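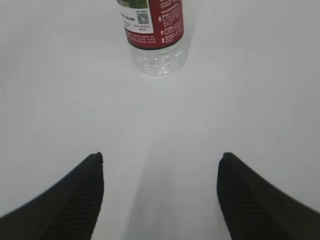
Does the wrist calibration have to be repeated after every software update?

Repeat it only when the release notes list a change to the camera driver or the hand-eye module. For all other updates, Trodeo keeps the stored calibration file and loads it at startup.

4.3 Setting up a grasp task

Before you start, finish the calibration in 4.2 and check that the status line in Trodeo reads Ready.

1. Open the Tasks tab and select New grasp task. Give the task a name without spaces.

2. Under Perception, choose the object model. Clear plastic and plain white paper both give weak edges on a pale table, so pick Low contrast for either one. The Standard model is faster but drops these objects more often.

3. Set Confidence to 40. Lower values produce more false detections. Higher values can leave the planner with nothing to work on.

4. Under Planning, set the approach direction. Use Side for bottles and cups. Top is meant for flat or boxed items.

5. Set the standoff distance to 40 mm. The arm stops at this distance, takes a fresh pose estimate and then closes in.

6. Select Preview. The planned path is drawn in the 3D view. Step through it with the arrow keys and look for contact between the fingers and the table.

7. Select Run at low speed. Keep one hand on the stop button for the first run of any new task.

Note: The preview uses the last saved pose. If you move the object after step 5, select Refresh before you preview again.

CAUTION: Do not change the tool offset while a task is loaded. The planner keeps the old value until the task is closed and reopened.

4.4 Grip force for thin-walled objects

The default force profile is tuned for rigid parts. For paper cups and other soft items, open Control, then Force, and select the Soft profile. The fingers close until the motor current rises, then hold position - they do not keep squeezing.

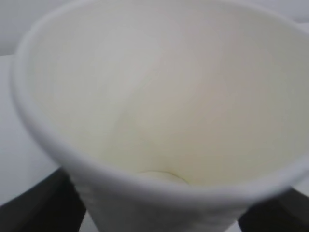 Ledesma wrote in to say that the Soft profile let go too early until the filter window was raised to 2, and that the hold was steady from then on. The setting is under Advanced in the same panel. Raise it one step at a time and test at low speed after each change.

Each run is added to the task log. When the log passes 1,000 entries, the oldest are moved to the archive folder. Export the log first if you need it in one file.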